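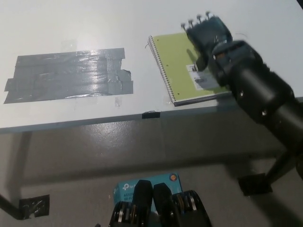 Plerkelex four-finger hand over a spiral-bound notebook, seen from head height.

Plerkelex four-finger hand, tabletop version

Aug 2, 2023 — by Bianca Pop

Search products and spares
Go

The Plerkelex is a four-finger hand supplied by Worstead for mounting on an existing arm. It is meant for light work at a table: paper, notebooks, small boxes, cloth. The fingertips are round and silver-coloured and can be changed one at a time with the key supplied.

The hand weighs 878 g without its cable. A full set of spare fingertips and one finger cable come in the box. The mounting plate is sold separately, so check the bolt pattern on your arm before ordering.

Thin items lying flat are the hardest thing we ask of it. Brayden Landry set up the notebook routine and suggests coming in from above with the palm over the cover, then closing slowly on the edge away from the spiral. Glossy covers need a slower close than card ones. Start with the default grip setting and raise it a step at a time.

Prices, before VAT:
Single hand, left or right: £790
Mounting plate: £122
Spare finger set: £221

Hands ordered before February had the older wrist cover. It fits the same plate, but the screws are shorter — please say which cover you have when ordering spares.

Repairs go to Ilona Csonka at the Worstead workshop.

Related items
Fustside wrist cover, black
Beaudoin cable kit
Plerkelex fingertip key
Table clamp, small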